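How to Bring a Robot Arm into a Small Display Workshop Without Upsetting the Work

These notes are for shops that make artificial flower displays and are adding an arm to one of the handling tables. They cover the part that comes after the installer leaves: who does what, how the day is arranged, and what to write down. They assume the arm is mounted, powered and passed for use beside people.
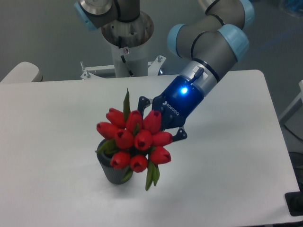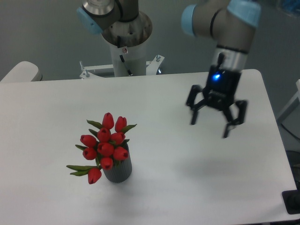

Start with one job, and pick a dull one. At Kistar we chose moving finished vase arrangements from the making table to the packing bench, a job that used to be shared by whoever had a free hand. Use a real product for your first trials. Red tulips in a ribbed gray vase make a good one because the blooms spread well past the rim on every side, and fingers that have plenty of room around the vase can still catch a flower head. If you test with a bare vase you will learn very little about the work your people do.

Step 1. Write down the job as it is done now

Ask the person who does it most to talk you through it while someone else takes notes. Do not use the old work sheet. Ours said "move to packing" and left out that the maker turns each vase to check the back, pushes in any loose stem and pulls down leaves that have ridden up. Those checks went missing in the first week of the arm because they were never on paper. We had 11 arrangements sent back from packing before we worked out why.

List every check separately and put a person's name next to it.

Step 2. Decide what stays with people

At Kistar the split is as follows.

The arm: picks up the vase, carries it, sets it down.
The maker: builds the arrangement, checks the back, sets the leaves, places the vase on its mark.
The packer: boxes, labels, and sends back anything that has shifted.

Keep building and fixing with people. We tried having the arm straighten drooping stems and gave up after one afternoon. A stem that leans out to one side may be a fault or may be what the customer ordered, and the maker knows which.

Step 3. Set the grip height with the maker present

Place the arrangement on its mark. Bring the open gripper in slowly from the side and stop before it reaches the flowers. Have the maker look from the front and from the end of the table. Lower the grip point until the fingers will close on the vase and clear the lowest blooms and leaves. Long leaves that hang below the rim are the usual trouble. Save the position under the product name, then run it 12 times at low speed with a person at the stop button.

Do this again for each design. A position that suits our Rirnow vase is too high for the Diklow, even though the two look much the same on the shelf.

Step 4. Change the schedule before you change the targets

The arm works at a steady pace and makers do not. In our first month people hurried to keep the mark filled, and the arrangements got thinner. Mal-soon Byun, our senior maker, asked for a holding shelf between her bench and the arm table so she could finish a few pieces and set them out together. We put one in the next day. If you have space for a shelf, fit it at the start.

Leave the daily target alone for the first 3 weeks. Our best full day before the arm was 201 pieces, and we kept to the same planning numbers until everyone had worked a turn at the table.

Step 5. Train everyone, including the people who say they would like to skip it

Each person should be able to:

Stop the arm and restart it.
Open the gripper by hand control.
Load a saved position.
Say when a job should be done by hand.

The last one needs saying out loud more than once. Wide pieces, such as the Mazandarani table sprays, are carried by hand at our shop and always have been.

Step 6. Talk about pay and hours early

Carrying was light work that gave people a break from their seats. When it went to the arm, makers sat longer and wrists and shoulders started to hurt. We now rotate between making, loading and packing, with a change at mid-morning and another after lunch. Loading is paid at the same rate as making — settle that before the first shift.

Keep a notebook at the table for stops and dropped pieces. Read it with the whole crew once a week and change one thing at a time.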